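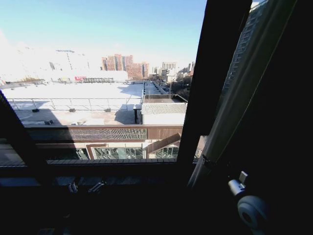

Morning or evening, any window with sky in it. Flat roofs and far-off buildings from high up.

About us

Bhuiyan Window & Curtain Care. Vokthorpe and the flats round it. We look after windows from the inside: frames, sills, latches, hinges, curtains, blinds. The glass too, inside face only, outside if it opens and we can reach it safely from the room. No ropes, no cradles, please don't ask, we get asked a lot.

Started by Moushumi Akanda and Rezaul Howlader in a kitchen on Pokia Road. Moushumi was altering curtains, Rezaul was doing handyman jobs, and the same people kept ringing both of them. Curtain won't draw, window won't shut. Same window half the time. So one van, one phone number. Bhuiyan is the name that was on the shop when we took it over and the sign was a good sign.

Who's who

Moushumi – curtains, linings, hems, tracks. Measures everything herself. If you have allready measured, lovely, she will measure again.
Rezaul – hinges, latches, seals, anything stiff or rattling.
Eldana Gashaw – phones, diary, invoices. If you've had an email from us it was Eldana.
Janaka Weerakoon – cleaning, frames and sills mostly. Does the big dark frames nobody else likes doing. Shows every bit of dust, a black frame, specially with sun on it.
Roland Holroyd – 3 mornings a week, blinds and cords. Retired from a furniture shop, knows fabric.

What we do

Frames and sills. Wipe down, corners done with a brush, old tape and sticker marks off, sill cleared and put back how you had it. We move phones, plants, chargers, whatever is living there. Tell us if something mustn't be moved and we'll go round it.

Latches and hinges. Clean, oil, adjust, tighten. New ones fitted if the old ones are past it. We carry the common sizes, odd ones have to be orderd and that can be a couple of weeks.

Curtains. Down, washed or sent out, pressed, back up. Shortened, lengthened, relined. Light grey shows less at the leading edge than cream does, if you're choosing. Full length on a big window is a lot of cloth, heavier than people think, so we check the track first.

Blinds. Fitting, restringing, new cords with the safety clips. Roller, roman, plain venetian. Not vertical slats any more, sorry. 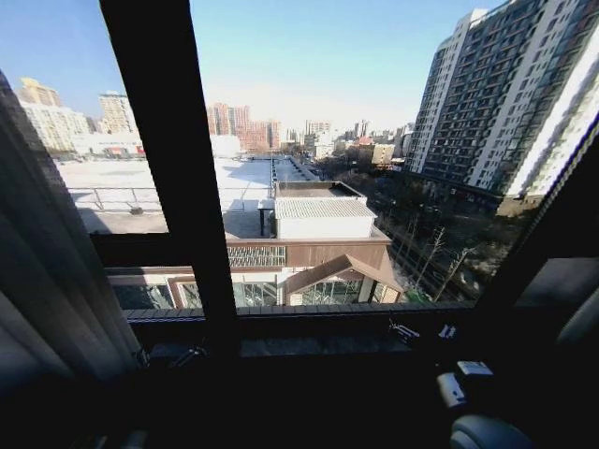 Dark frames, grey curtain at the left, a good long view over the roofs.

High flats are a good part of the work now. Big panes, low sun in November straight across the roofs and into your eyes. People want to keep the view and lose the glare, fair enough. Usual answer is a curtain that pulls right back clear of the glass plus something thin for the bright hours. Moushumi brings sample lengths and holds them up for you. Look at them at the time of day it bothers you, don't decide at 9 at night.

Sound is the other one. Thick lining takes the edge off a street, it won't get rid of it. Rezaul will check the seals before you spend money on cloth.

Prices

Visit and quote is free inside Vokthorpe, £10 outside, taken off the bill if you go ahead. Latch or hinge adjustment from £25 a window. Curtains priced by the drop once measured. Written quote from Eldana, good for a month.

Payment when the job's done. Card or transfer. Cash ok but get the receipt.

Before we come

Parking info please!! Entry code, floor, which lift. Clear enough space for a step ladder by the window. Pets in another room if they're door-dashers.

If you rent, ask the landlord about anything screwed to the wall. We can't put a track up on a maybe.

Where we are

Unit 111, Sivov Yard, Vokthorpe. Round the back, green door, bell sticks so push hard. Curtains can be dropped off any morning before twelve, label pinned on with name and phone number. Workroom is upstairs, shout if there's no one at the counter.

Prices on this page checked 11/10/2022. Eldana has the current list if yours is an odd job, give her a ring.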